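GEDDES, 2nd September. The Geddes Housing Office has published new guidance for tenants of its small apartments, covering storage, laundry and the use of shared corridors. The guidance takes effect at the start of November and applies to all 110 units in the Brondberg building and to the studio apartments at Tullik Court.

The Office prepared the guidance after a survey of residents in the spring. Tenants were asked how well their apartments met their daily needs, and many named the lack of built-in storage as their main concern. Most studios in the two buildings have one closet and no chest of drawers. 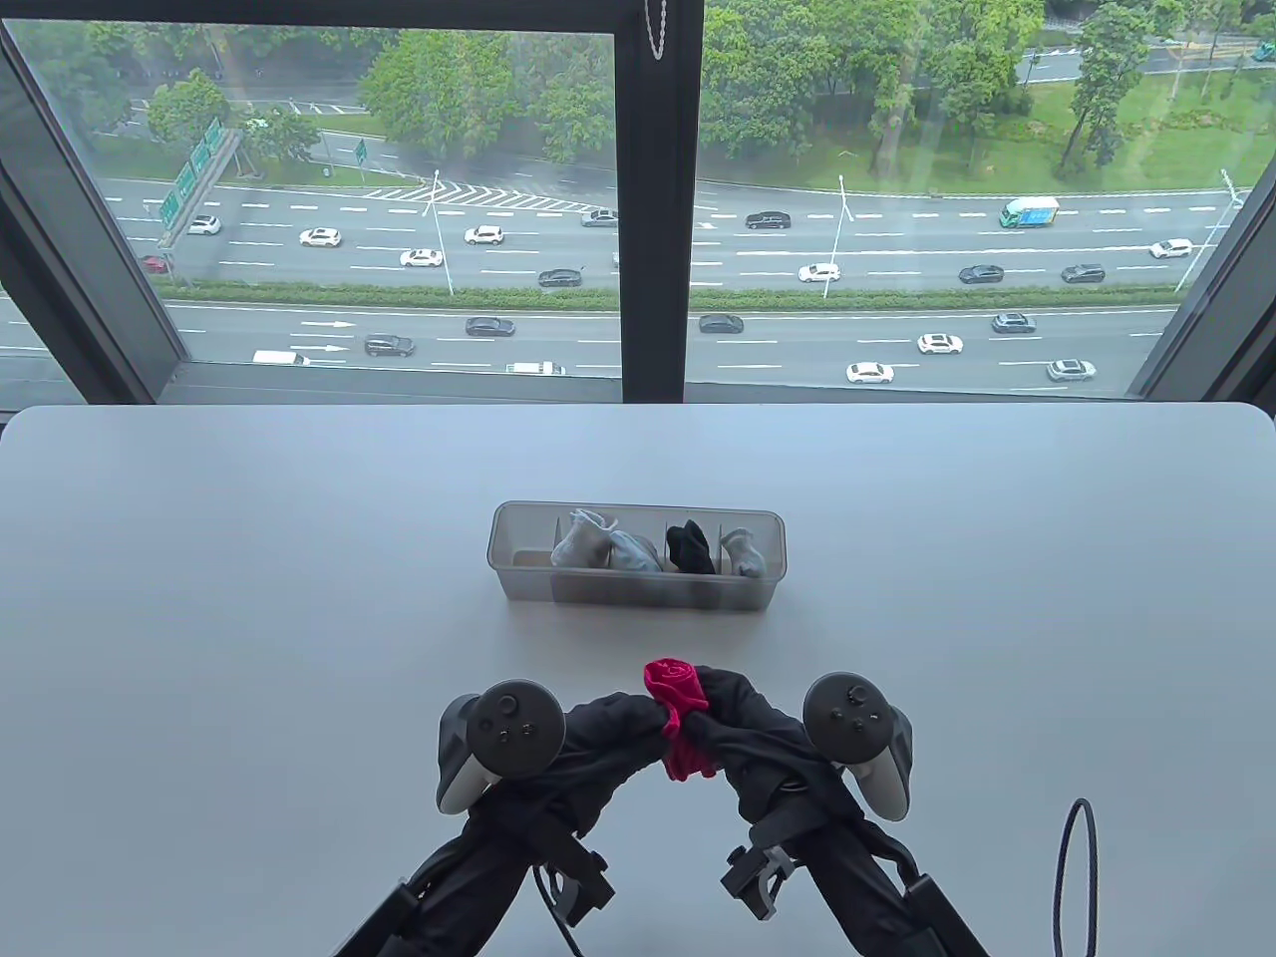 Under the new rules, tenants may put up shelves of their own without asking for written permission, provided that the shelves can be removed and the wall repaired when the lease ends. Requests for larger changes, such as fitted closets or raised beds, will still need approval. The Office expects to answer these requests within 45 days.

Corridors and stair landings must be kept clear at all times. Drying racks, shoe stands and bicycles left in these areas will be tagged, and the tenant will have five days to remove them. Items still in place after that will be taken to the storage room on the ground floor, where they can be collected during office hours.
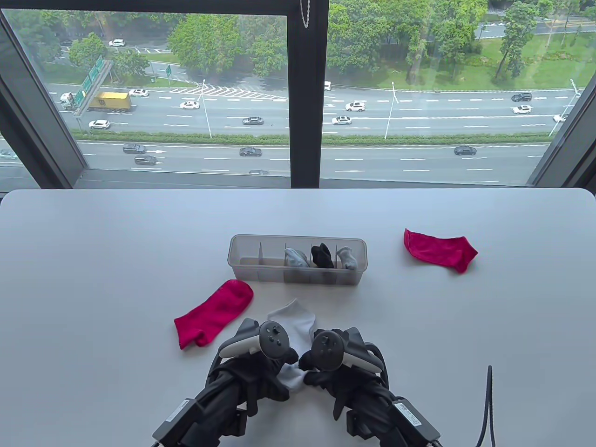

*Reading time: 4 minutes*

The guidance also includes a section on clothing and household linens, written with the help of Flunell, the company that runs the laundry rooms in both buildings. It advises tenants to sort small items before they are put away and to use low boxes with dividers where drawer space is limited. Tenants are reminded that clothes should be fully dry before being stored, as damp items in a closed closet can lead to mold.

Laundry hours will be extended at Brondberg, where the machines are in heavy use in the evening. The room will open an hour earlier each morning and close an hour later at night. Hours at Tullik Court will stay as they are.

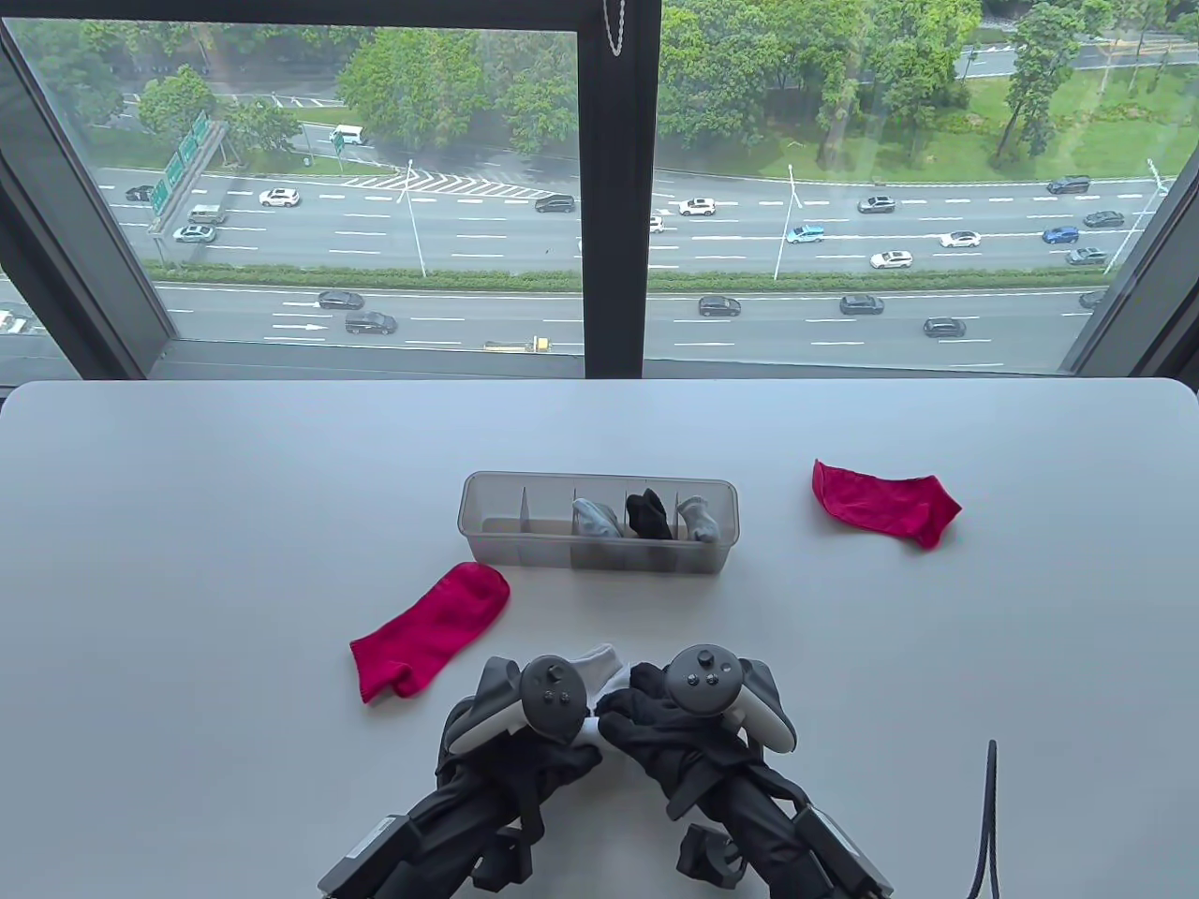

*Folded socks in a divided plastic box, with a red sock beside it.*

Lost items found in the laundry rooms will be kept for some 45 days and then given to a local clothing bank. Residents who have lost an item should contact the building desk and give a short description of it.

Blankets and other bulky items may be washed only in the large machines. The Office has asked tenants not to overload the smaller ones, which have needed frequent repair over the past year. Two more large machines are on order for Brondberg.

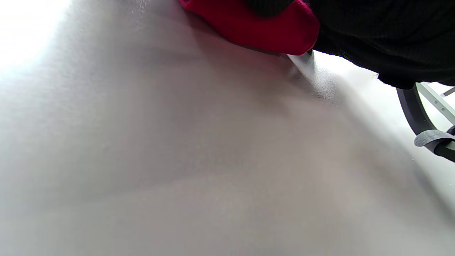 *Soft, pale gray fabric seen up close.*

Printed copies of the guidance will be delivered to every apartment before the rules take effect. Large-print copies may be requested at the building desk. Comments on the new rules will be accepted in writing until the end of November, and the Office will publish its reply to them on the tenants' notice board in each building.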